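Titavwood Optics Access Project
Progress Report to the Cerkero Foundation, Second Reporting Period

This report covers the work of the Titavwood Optics Access Project from December through the end of the second reporting period.

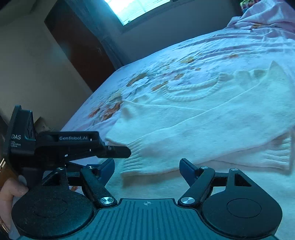
The project was established to make field optics available to residents of the Titavwood area who would not otherwise have the use of them. Under the terms of the grant, we maintain a lending stock of binoculars, spotting scopes, tripods and related accessories, and we provide basic instruction in their use and care. The first period was given over largely to purchasing. In the second, the emphasis moved to circulation, repair and the opening of a second lending point.

1. Lending stock

The stock now stands at 65 binoculars, which meets the target in the grant agreement. The greater part are 8x42 roof prism models, selected during the first period for their weight and ease of use by people who wear glasses. A smaller group of 10x50 instruments is kept for evening sky sessions. These are heavier, and borrowers are encouraged to take a tripod or monopod with them.

Delivery of the final group of binoculars was delayed when the supplier, Stöcker, changed the eyecup design on the model we had ordered. Samples of the new version were checked before the order was confirmed. The twist-up eyecups hold their position better than the earlier type, and the change did not affect the price. The rainguards supplied with the new version do not fit the older instruments, and the two kinds are now stored separately to avoid mix-ups at checkout.

Four spotting scopes were budgeted and all four are in service. Two have angled eyepieces and two have straight eyepieces. Borrowers have shown a clear preference for the angled type, particularly where several people of different heights share one scope. Should the program be renewed, we would ask to purchase angled scopes only.

2. Tripods and mounting equipment

Tripods have caused more difficulty than any other part of the stock. The lightweight aluminum model purchased in the first period has flip locks that loosen with regular use. Tightening them requires a small hex key, which was at first included in each bag and was frequently not returned. The keys are now held at the lending points, and every tripod is checked and adjusted before it goes out.

We have begun to replace the worst affected tripods with a Kudo model that uses twist locks and has a longer center column. It costs more and weighs slightly more in the bag. Returns to date show no slipping legs, although the tripods have not yet been through a full winter of use.

Quick release plates remain a problem. Plates from the two tripod models are similar in appearance but are not interchangeable, and on several occasions a borrower reached a viewing site with a plate that would not lock. All plates and heads have been marked with matching paint, blue for the older model and yellow for the Kudo. No mismatched sets have been reported from the lending points after this was done.

Binocular adapters are now issued as standard with every tripod that goes out alongside a 10x50 instrument. Borrowers were previously required to ask for them, and many did not know that they existed.

3. Circulation

The project recorded 200 loans in this period. Demand was strongest during the fall migration and dropped during the coldest weeks. The standard loan is two weeks, with one renewal permitted when no other borrower is waiting. Most renewals involved binoculars. Spotting scopes were seldom renewed, as there was generally a waiting list.

The second lending point opened at the north branch library in December. It holds a smaller selection and has no scopes on the shelf, but scopes may be sent over from the main location on request. Library staff have asked for a simpler checkout form. A single-page version is in use on a trial basis and will be adopted at both locations if the records prove complete.

Late returns were within the level expected. Two binoculars have not been returned and have been written off against the replacement allowance.

4. Care and repair

Cleaning continues to take more staff time than was planned. The most common faults on return are smeared objective lenses, grit in the focus wheel and missing lens caps. Each case now contains a blower, a microfiber cloth and a printed card asking borrowers to remove loose dirt before wiping. Tethered caps have been fitted wherever the instrument allows.

Three instruments were found to be out of alignment, most likely as a result of being dropped. Collimation cannot be carried out in-house. Two were repaired under warranty and returned to stock. The third was outside the terms of the warranty, and the repair estimate was close to the cost of a new pair. It has been kept for demonstration of the focus and diopter controls, where alignment is of less importance.

5. Instruction

Introductory sessions were held at both lending points. Each session covers setting the distance between the eyepieces, adjusting the diopter, following a moving subject and setting up a tripod on uneven ground. Attendance at the main location was steady. Attendance at the north branch was low at first and improved when the starting time was moved to 6:30 p.m.

Comments from participants indicate that the diopter adjustment is the least understood feature of the equipment. The handout has been rewritten accordingly, with larger type and fewer technical terms.

6. Budget

Spending on binoculars and scopes is complete and within the approved amount. Spending on tripods is over the original line as a result of the early replacements described in section 2. The difference has been covered by savings on carrying cases, which were obtained at a lower price than estimated. No additional funds are requested for the current period.

7. Work planned for the next period

Replacement of the remaining flip lock tripods will continue as the budget allows.

The single-page checkout form will be reviewed with staff at both locations.

One pair of image-stabilized binoculars will be obtained on trial for borrowers with limited hand strength or tremor. A recommendation on purchase will be included in the final report.

A full inventory, including straps, caps, plates and adapters, will be completed before the spring season and forwarded to the Foundation with the next financial statement.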